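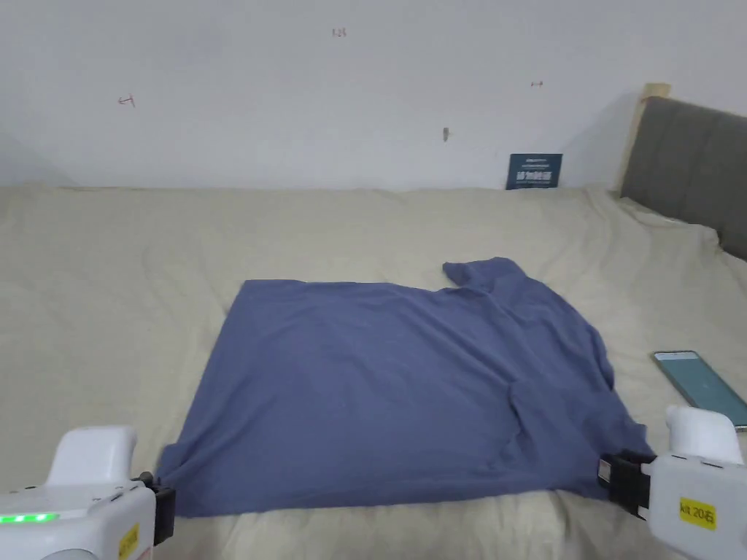

Residents of the Sotomayor building are asked to bring linens and donated clothing to the ground-floor laundry room by Friday. I am preparing my share and require guidance on the correct wash temperature. Most of the items are everyday garments, such as the blue-gray T-shirt spread out on the bed, and the remainder are sheets and pillowcases. The notice states only that everything must be "laundered appropriately." May shirts and bed linens be washed together, and at what setting?
Purificación Ortuño

Please consult the care label on each article before selecting a cycle. Cotton sheets may generally be washed at a higher temperature than colored shirts. In our household, T-shirts are washed in cold water and white sheets in hot. I would advise separate loads. A large sheet tends to wrap around smaller items, and they come out twisted and still damp in the middle.

Kindly note that the older machines in the laundry room take 5 minutes to unlock after the cycle ends. Forcing the door will not shorten this period — it has been repaired once already.
Elsa Nieminen

I use Zumine powder for everything and have had no complaints. Warm is fine.
Vimico

Thank you both. I shall wash the shirts separately. Could someone also confirm whether donated items must be ironed?
Purificación Ortuño

Ironing is not required. Items should be completely dry, folded and placed in a closed bag marked with the apartment number.
Elsa Nieminen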